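5 June 2021

Sourdough and rye starters, storage trial, continued from the April pages.

Came in to an empty corridor and got the two Grudia jars out of the cold room before doing anything else. Both had a gray liquid on top, more on the rye than on the wheat. Poured it off this time. In April I stirred it back in and the rye tasted sharp for days, so the results from that week are not worth much.

Fed both with Sustau flour, same bag as before. There is enough left for one more round and then we have to switch to Billton. I would like to run the two flours side by side once before switching, otherwise we won't know if a slow rise is the flour or the jar. Bag is on the lower shelf, folded over and clipped. Please don't use it for pizza.

Rye: 40 g starter, flour and water as on the card inside the cupboard door. Rubber band at the starting line. It had passed the band by the time I finished washing up, which I did not expect from a jar straight out of the cold. By lunch it had more than doubled and the top was still domed.

Wheat: same weights. Slower, as always. Bubbles on the sides, few on top. Smell was mild, a bit like plain yogurt. Left it on the shelf over the radiator pipe and it picked up after that. The pipe is off in summer so that isn't heat, probably just time.

The dried sample (Sarıgül, flakes in the paper envelope) is the one I was curious about. Soaked 6 g in water from the tap, left it to stand, added flour. Nothing for most of the morning. A few small bubbles by 2 in the afternoon, then it went flat again. I have seen dried flakes do this on the first feeding and come back on the third, so it stays in. Label on the jar is in pencil, go over it in pen if you pass by.

Test loaf from the rye, 300 g flour, baked in the small tin. Crust split on one side because I slashed it too shallow. Crumb was tight at the bottom and fine from the middle up - I think I shaped it too early. Cut it warm, so don't read too much into the gumminess. The rest is in the bread bag.

The thermometer in the cold room reads lower than the one we hang in the jar crate. I wrote down both. Until someone checks them in ice water, use the crate one for the table and put the other in brackets.

To do: feed the flakes again tonight and tomorrow. Wash the spare lids. Copy the April weights out of the old notebook, the page is coming loose. Move the wheat to a taller jar.
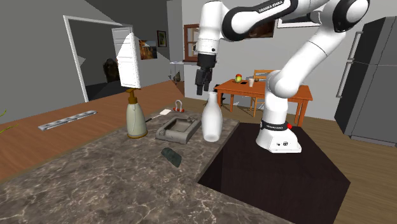
Read through this after feeding the flakes in the evening. Still flat, but the smell has turned sour, so I would give them the third round before calling it. On the rye, I'd go with a longer first proof and leave the shaping as you did it. I went over the label in pen.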